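Evaluation of the Purnex Desktop Arm Kit
Student project report, Mwangi Mfinanga
Estcombe Technical College, November 3, 2020

1. Why we looked at it

The department was offered the Purnex kit on an eight-week loan through the reseller, Dellstead. The brochure says it is "ready for everyday household tasks out of the box." I did not believe that when I read it, and my job was to find out how much of it would hold up on a normal desk.

2. Setup

The kit arrived in October. The quick start guide promises one afternoon. It took me six days, most of them spent on the calibration software, which kept losing its settings on restart. Dellstead's support desk answered politely and sent me the same PDF twice.

3. Desk tests

I chose ordinary desk clutter over the foam blocks that come with the kit. Foam blocks are easy to grip and they make any arm look good. A stack of books, a cup, a lamp and a power strip with its cord lying loose seemed a fairer test of the brochure's claim. 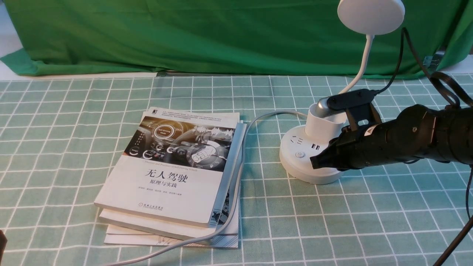 Is the kit worth the price for a teaching lab?
At $4000 I would say only if the lab already has someone who can maintain the software. Tanui, the other supplier we asked, quotes $2000 for a smaller arm with fewer features, and I could not find a feature on the longer list that our first-year course would use.

4. What bothered me

The gripper force setting has eight levels and the manual does not say what any of them mean in real units. I asked. The reply was that level 4 is "comfortable for most objects" -- not something I can put in a lab sheet.

The brochure's success rates also come with no word on which objects were used or how often each trial was repeated. Until Purnex publishes that, I would treat the rates as advertising.

5. Recommendation

Do not buy yet. Ask Dellstead for a longer loan and a written answer on gripper force, and repeat the desk tests after the next software update.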